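The Best Robot Purchase I Made This Year Has No Motors

April 15, 2021

I have been running the Givlow kitchen pack since February, and I want to make a case for it, because I think a lot of small teams are shopping for the wrong thing. We all save up for the next arm. Meanwhile a simulated counter with a plate, a towel and something round to pick up has taught me more about two-handed work than the hardware in my garage ever did! 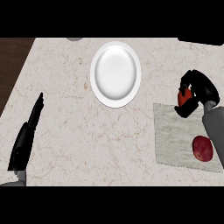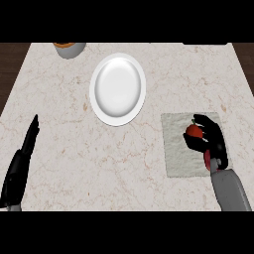 Two renders from the kitchen pack: the right hand has hold of the item, the left is empty, and the plate is still bare.

Givlow sells 65 tabletop setups for a flat $477, and they load into the Tatberg simulator without much fuss (one missing texture folder, fixed by a reinstall). What I love is how plain the tasks are. Pick up a tomato, get it onto a plate. Anyone can understand that, and anyone can tell when a controller makes a mess of it. I left mine going overnight and came back to 600 attempts, every one logged, and spent a very happy morning finding out that my grip was closing far too early.

Friends who swear by Wijaya's pack tell me its lighting is prettier. It is, and I don't care much. Givlow lets me move the plate, swap the object and change the starting pose of either hand from one short text file, and I can do all that while my coffee is brewing.

I do have complaints. The cloth behaves more like a thin board than a towel once you try to fold it, so I would not train laundry skills on it. The manual is 4 pages long and two of those are license terms. And a policy that looks great in here still needs real tomatoes, with all their squashing and rolling, before I would trust it near a dinner guest.

Even so, if you are part of the Flarkham club crowd and have been putting money aside for a second arm, try this first. I'm starting on the cup tasks tonight and I can't wait.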